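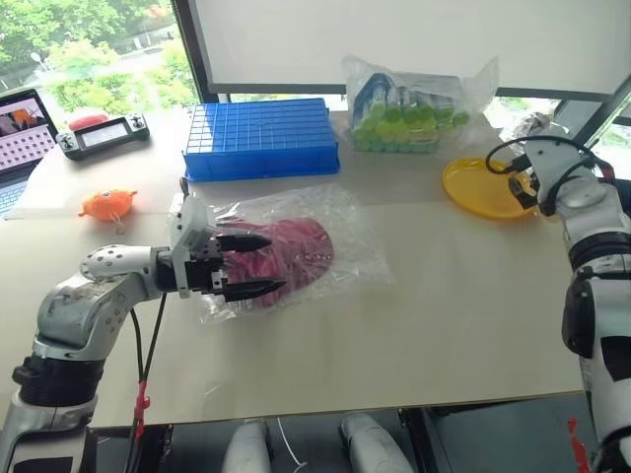
Ticket 1682: Label printer skips every other label after changing rolls

Product: Kelimo desktop label printer, with Clurnis label software
Opened by: Mi-kyung Nam
Picked up by: Veikko Turunen
Status: Solved

Mi-kyung Nam wrote:

Hi all! First off, I love this printer and have been telling everyone I know to get one, so please read this as a fan letter with a problem attached. We sell knitting patterns and small yarn kits from our back office, and the printer does all our bag labels and address labels.

On Sunday I finished the old roll and put in a new one. Ever since, it prints one label, feeds a blank, prints one, feeds a blank. The text is nice and dark, but it starts too low and the bottom line (the item code) gets chopped off. I've turned the printer off and on, reloaded the roll twice and reinstalled Clurnis. Same thing every time. The light stays green.

I have 200 labels to get out, and half of my roll is going in the trash!

Veikko Turunen replied:

Hi Mi-kyung, thanks for all the detail, it really helps. A green light with skipped blanks usually means the printer thinks the labels are longer than they are. Could you tell me:

- the label height set in Clurnis, under Page Setup
- the height of one label on the new roll, measured with a ruler, backing paper not included
- whether there is a black bar printed on the back of the roll

And would you print the self-test page? Hold the feed button until the light blinks twice, then let go.

Mi-kyung Nam wrote:

Ooh, I didn't know it had a self-test page. That's great!

Clurnis says 40 mm. The ruler says 40 mm too, so I was pretty sure I had you stumped. No black bar on the back, just plain shiny paper. The old roll did have bars, now that I look at the leftover end of it. Self-test says "Media: Mark" and "Offset: 13".

Veikko Turunen replied:

There it is! "Media: Mark" tells the printer to look for black bars. Your new roll has gaps between the labels and no bars, so the printer keeps feeding until it gives up and guesses. The offset of 13 is left over from the old roll as well.

Please try this:

1. Close Clurnis completely, including the little icon by the clock.
2. Open the printer's Preferences, go to Stock, and change Mark to Gap.
3. Set the offset to 0 and click Apply.
4. Open the lid and slide the sensor to the middle position. It clicks.
5. Close the lid and hold the feed button until the light blinks three times. It will feed a few blanks while it measures.
6. Open Clurnis and print one label.

Mi-kyung Nam wrote:

Steps 1 to 5 went fine and I cheered at the click. It doesn't skip anymore! But the label still starts a bit low and the item code is still missing its feet.

Laurențiu Sima added:

Jumping in from the Clurnis side. Templates keep their own copy of the offset, and it overrides the printer. Open the template, choose File, Template Options, and tick "Use printer settings". Save it under the same name. You need to do that for each template.

Mi-kyung Nam wrote:

That did it!! I fixed all 15 templates over one cup of coffee and the item code now prints whole, feet and all. I ran the full batch without a single blank. Thank you both so much. I've written "GAP" in marker on the shelf where the rolls live.

Veikko Turunen replied:

Wonderful news. If you go back to rolls with bars, repeat steps 2 to 5 with Mark selected. Laurențiu has asked for the template setting to be added to the help page on changing rolls. Closing this one.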